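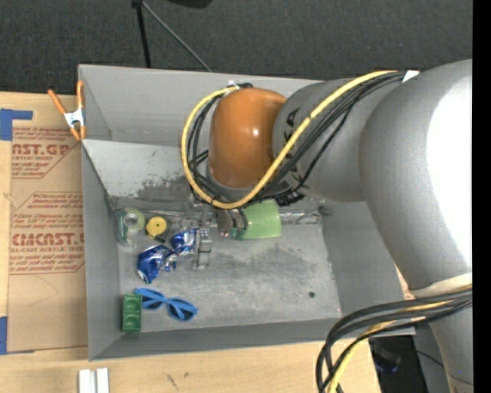

Vol. 4, No. 20

24 December 2025

Fisheries officer intake at Reltness moves to longer field component

The Reltness training centre has revised the program for its next intake of fisheries and wildlife officers. Recruits will begin in March and complete 30 weeks of instruction, with the field component extended and the classroom portion shortened to match.

Applicants must hold a diploma or degree in environmental science, natural resource management or law enforcement. Equivalent service as a park ranger or customs officer may be assessed case by case. A current driver's licence, a first aid certificate and a medical clearance are required at the time of application.

The course covers search and seizure, evidence handling, species identification, boat operation and court procedure. Firearms qualification is held at the Moya range. Recruits who do not reach the standard may resit once within the same intake.

Field placements will be split between the Jonetura district office and the Droredix estuary station. Duties at both sites include licence checks, catch measurement and night patrols, carried out under the supervision of a sworn officer. Recruits hold no powers of arrest until the final assessment has been passed and the oath taken.

The centre expects about 50 applications. Fitness testing takes place before interviews, and the results remain valid for one intake only. Application forms are available from the Reltness centre and the Jonetura office.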